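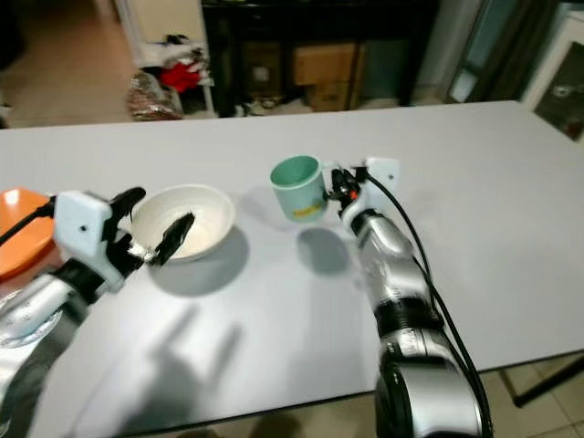

What makes a soup taste like more than hot water with vegetables in it?

Mostly it's what happens in the pot before the water goes in. Onions cooked slowly in fat, a little salt early, and a patient cook will get you most of the way there.

I wish somebody had told me that twenty years ago. I grew up thinking soup was what you had when you were sick, or when the fridge was down to a carrot and half a cabbage. It came thin, it came with crackers, and it was gone in five minutes. Then I spent a winter in Dorport (population 3,381, one bakery, wind like you wouldn't believe) and found out that there are people who plan their whole week around soup, and that they are right to do it!

In Dorport the big pot goes on in the morning and stays on. My landlady's split pea was so thick by suppertime that the spoon leaned against nothing and stayed where it was. The harbor cafe did a fish soup with dill and potatoes, and the place across from it did a fish soup with tomatoes and fennel, and you were expected to have an opinion. I had one by the second day. Dill, forever.

What got me hooked was how little these soups had in common apart from the first half hour. Butter or oil or bacon fat, then onions, then a long stretch where you stand there and stir and smell it changing. Raw onion is sharp and a bit rude. Give it ten minutes over a low flame and it goes soft and glassy. Keep going and the edges turn gold, the kitchen smells like a house you'd want to be invited into, and you haven't even opened the spice drawer yet. I used to throw everything in at once and boil it. I can't go back.

The same goes for garlic, which burns if you look away, so it goes in late. Tomato paste wants a minute or two against the bottom of the hot pot, until it darkens from bright red to brick. Ground spices like that same minute in the fat. Then the liquid, and please scrape up the brown bits, they're the best thing in there.

Now, stock. People get very stern about stock. I've read a 292-page cookbook that spent its whole first chapter on bones, and I loved it, and I have made that stock exactly once. It was glorious and it took up every shelf in my refrigerator. For a bean soup I'd use the water the beans cooked in and never think about it again. For a vegetable soup, plain water is fine if you've been generous with the onions. Save the slow chicken stock for the soups where it can be tasted, the clear ones with noodles or small dumplings, where there's nowhere for a weak broth to hide.

A trick I picked up on a trip to Ternberg, and have used on almost every pot since: drop in the rind from a piece of hard cheese and let it simmer along with everything else. Fish it out before serving, or leave it in and let somebody find it. In our house we fight over it. It goes chewy and salty and strange, and I would happily eat a plate of nothing else.

Then there's the question of the blender, which can divide a dinner table faster than politics.

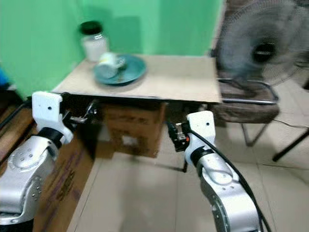
Hatem Alaoui won't have a blender anywhere near his lentils. A lentil soup should be stirred hard with a wooden spoon in the last stretch, he told me, so that half of it breaks down by itself and the other half stays whole, and "if you want it smooth, drink a glass of milk." He adds lemon at the table, a lot of it, and cumin fried in olive oil, poured over while it's still spitting.

I tried it his way the same night I got home. He's right about lentils. I'd still blend a squash soup, and a leek and potato one too, though only with short bursts, because potatoes go gluey if you bully them. With tomato I'm torn. Some nights I want velvet and some nights I want lumps.

The lemon, though, I'll preach to anybody. If a soup tastes flat and you've already salted it, try something sour before you reach for the salt again. Lemon juice, a spoon of vinegar, the brine from a jar of pickles. At Laskowska, the little lunch place I visit whenever I'm passing through Dorport, the barley soup gets a splash of pickle brine right before it leaves the kitchen, and the first time I tasted it I put down my newspaper. It was so bright! Barley and mushrooms can be a heavy pair, all brown and sleepy, and that one splash wakes the whole thing up.

They cook it in a dented Meromach pot older than either of the cooks, and I asked if the pot mattered. Heavy bottom, tight lid, they said, and went back to work. I've since made the same soup in a cheap pot with a lid that doesn't match, on a lower flame and with more stirring, and it came out fine.

Barley is also greedy. It keeps drinking overnight, and by morning you'll have something you could slice. Loosen it with water, warm it slowly, taste it again for salt. Second-day soup is better than first-day soup in nearly every case I know of, with fish as the big exception. Bean soups hit their best on day two. Cabbage soup keeps improving for four days in the fridge, and it would probably go on longer if anyone in my house could leave it alone.

April is when I'm supposed to stop. The windows are open, the market has radishes, and everybody else has moved on to salads. That's also when sorrel comes in, and sorrel makes a green, sour, wonderful soup with a boiled egg cut into it, so the pot stays on the stove a while longer.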